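Print this page | E-mail this article

March 8, 2026
By Burgi Ortner

"Start with the shirt you like the least"

Hermine Zürcher has folded clothes for other people for 23 years. First it was in the back of a dry cleaner in Middale, and now it is in her own small shop in Misbridge, where customers leave a bag in the morning and collect it before supper. I asked her to speak with me about the part of laundry that most of us leave on a chair.

She does not like the word "hack". "People write to me and want the trick that takes two seconds," she said. "I have seen it, I can do it, and with a good cotton T-shirt it works. With an old one the shoulders come out crooked and you do it again."

Her own way is slow at the beginning. She takes the shirt by two points of the same edge, lifts it completely off the table and lets it hang for a moment. "The cloth wants to go down. Let it. Your hands only have to stay level." She doesn't mind if the print is upside down at this stage. Which end she holds depends on the shirt, and she could not give me a rule for it.

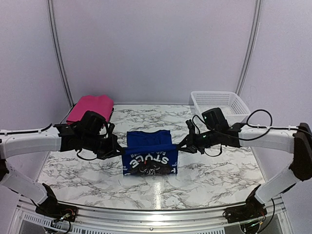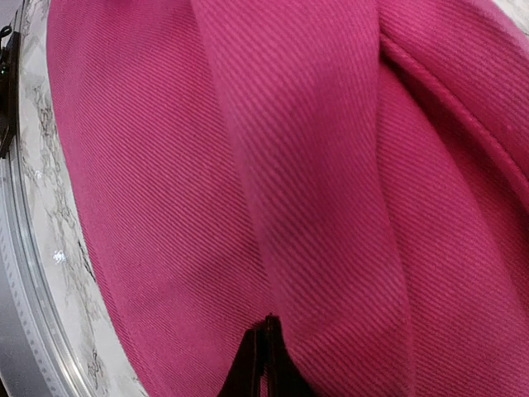 Heavier cloth is a different matter, and here she became quite strict. Twill, she explained, remembers every fold you give it. "You see the lines in the weave, they go on the diagonal. When you double it over, look if the lines are fighting each other. If they bend, you have air inside." She presses from the middle outwards with the side of her hand, never with the fingertips, and she leaves seams for the end.

I wanted to know if the table makes a difference. At home I fold on the bed, and I admitted this to her. She was polite about it. "The bed is soft, so you are folding the blanket too." She prefers a smooth and pale surface at the height of the hip. Her first table came from Nägeli, an office furniture dealer that was closing, and it cost her 50 dollars with delivery.

On baskets she has fewer opinions. She likes plastic with holes, and she likes it light in colour, so that a forgotten sock shows itself. In July, when the campground is full, she can have 68 bags in one week and the baskets travel all over the shop. She puts her Baneo labels on the handles and they fall off again.

Does she fold her own clothes at home? "My husband folds," she said. "Badly. I don't touch it."

The shop is closed for two weeks after Easter for new flooring.

Shares: 100 | Comments: 23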